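The Blue on the Counter: A Talk with Vasiliki Tsoukalas

Vasiliki Tsoukalas has made paper and card models for shop windows, small museums and, in the last years, for her own pleasure. She works at home, on the long stone counter which was a kitchen counter before she moved the cooking to the other side of the wall. I visited her on 13 Nov 2021, and we talked for most of an afternoon. She speaks slowly and she does not like to be hurried, so I have kept her sentences as they came.

I wanted to know first why she does not use a proper drawing table, as her colleagues do.

"I had one," she said. "It was tilted, and everything went to the floor. Stone is flat and it stays flat. You put the sheet down and it does not go anywhere, if you have wiped the counter before. If you did not wipe it, there is always one grain of something under the paper, and you will find it with your knife."

The stone is pale and full of small spots, gray and brown and some that are nearly orange. She told me that she did not choose it. It was in the apartment already, and for the first year she thought it was ugly. Now she says that a speckled surface is very practical with strong colors, and strong colors are what she likes most.

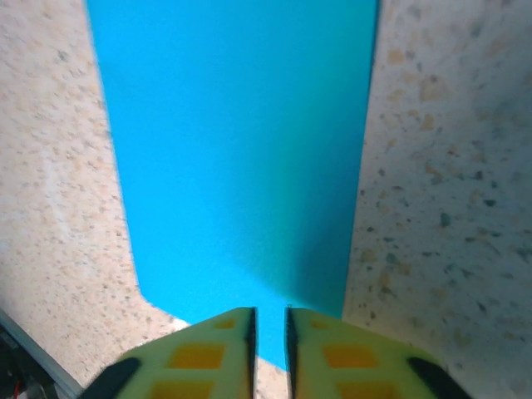

Her present work is a model of a harbor town called Giria, which does not exist on any map. She began it in September, after she finished a window for Kellholm, a shop for raincoats, and had many sheets left over. The order had been for 110 sheets of blue and she had used less than half.

"So I had the sea already," she said. "I only needed the town. Other people build the houses first and then they ask what is around them. I had the water, and I had to think who would live next to such water."

I asked her if it is difficult to work with one color in such quantity. She thought about this for some time, and she moved her tea away from the paper before she answered.

"It is never one color. This is the first thing I learned from my teacher, and I did not believe her. You buy one blue, it has one number on the packet, and then you put it by the window and it is four or five blues. In the morning I think it is too green. After lunch I think it is perfect. I made the mistake many times to order new paper, when I should only have waited until after lunch." 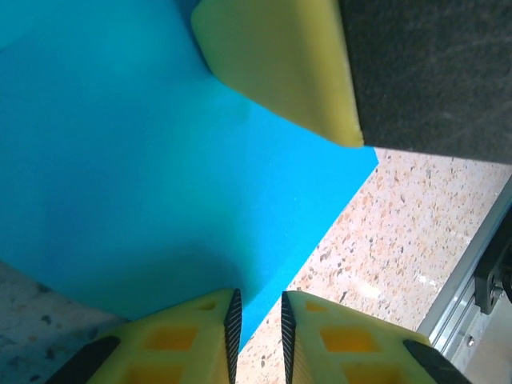

For the sea of Giria she wants no waves at all. She has tried waves, she explained, cut from thin strips and glued one behind the other, and they looked to her like a theater for children. Now the water is a plain sheet and the light must do the work. I understood this better when I looked at how the blue behaves on the counter: it is dull and deep toward the left, and toward the right it becomes very bright, although the sheet is smooth and has nothing printed on it. "You see, the sea is finished," she said. "I did not cut anything yet."

She is careful with edges. A long straight cut she makes standing, with the ruler held down by the whole hand and not by the fingertips. She goes over the line lightly, then again, and she never presses. When I asked how many knives she owns, she laughed and told me that she owns 9, but she always looks for the same one.

Not everything has gone well. Last winter she made a large piece for the entrance of a hotel, the Tremblay, and the card bent in the damp air within a week. She had to go back and fix it from behind with strips of wood, lying on the floor with a lamp while guests were walking past.

"I was ashamed, yes. But a guest brought me a cushion for my elbow. I still have this cushion, they told me to keep it."

The houses of Giria are folded from cream paper, with roofs of a darker card. She is planning some 3,060 windows for them, each one cut by hand, and she writes the finished ones in a school notebook. When her eyes become tired she goes back to the water, and tries one sheet against another to see where the coast should be.

I asked if the town will be shown. There has been an offer from Gallell, a gallery which is mostly for ceramics, and she has said yes for 6 weeks in the spring. She is a little worried about the transport. The houses can travel in boxes, but the blue sheets should not be rolled, and her car is small.

"Maybe I will carry the sea on the bus," she said, and went to look for her ruler.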